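Subject: Re: [piltell-allotments] Water butts and the standpipe

On Monday evening a member wrote:

> Does anyone know if the standpipe by the Cendis Lane gate is
> going to be mended before the dry weather? I am carrying
> cans from the far side and my back won't take much more of
> it. Also, are we allowed a second butt per plot?

The standpipe is on the list for May. The water company wants the stopcock replaced first and that means digging up part of the path, so plots 2 to 9 will have to come in by the Wullelura Road gate while it is done.

Yes, you can have a second butt. Stand it on slabs or bricks and keep the lid on. Anything bigger than a normal butt needs a note to the site rep before you buy it. We had a 2000 litre tank turn up a few years back and it shaded out next door's beans all summer.

If you are collecting from a shed roof, put some mesh over the downpipe. An old sieve will do. The Aksoy diverter kits are fine but you have to cut the pipe square or they drip - I did mine twice.

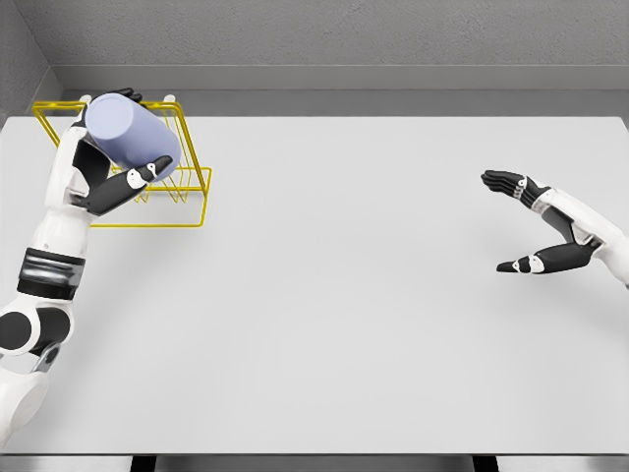
Rent is still 87 pounds for a full plot, water included. Please don't leave hoses running unattended. The meter went up by 3558 litres in one weekend last year and we all paid for it.

The key for the Wullelura Road gate is the same as for the main one. If yours sticks, try a bit of pencil lead on it before asking for a new one.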